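Desktop Teardown Gallery
Skedero Computer Reuse, Erevville
Posted 7 May 2021

The spring batch of office desktops came in from Siddiqui, an accounting firm that was replacing every machine on two floors. We took in 71 towers. Most are the same general type, with a side panel that comes off and drive bays that release by hand. Click any picture for the larger version.

Parts that pass testing go into rebuilt machines for the Marnine after-school program. Parts that don't are sorted by material and sent out for recycling.

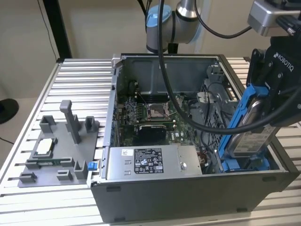

Do you take the hard drives out before anything else?

Drives come out first on every machine, before the memory and the cards. Each one gets a tag with the tower's intake number and goes into a locked bin until it has been wiped or shredded. The donor gets a list at the end with the serial numbers on it.

Power supplies are next in line for a check. We run each one on a tester for 11 minutes under load, and anything that drifts or makes noise is pulled. The good ones stay in their cases — taking them out and putting them back only adds work.

A tower on its side with the panel off: power supply, green Dell board, blue latches on the drive bays.
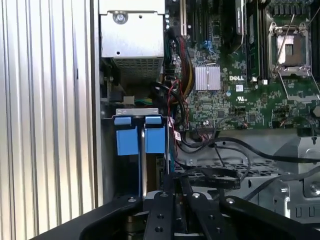

Boards are left in place unless they fail to start. A board that fails gets one more try with known good memory and a fresh coin cell, and a surprising number come back at that point. Coin cells are cheap, so we replace all of them anyway.

Small cables are saved by length in the drawers under the bench. Drive latches and brackets are saved too. They break more often than you would expect, and replacements are hard to find for older cases.

The shelf count stands at 469 tested parts, not including screws. The next intake is planned for September. If your office has desktops to donate, bring them to the side door in Erevville during open hours, and please leave the drives in — we handle them here.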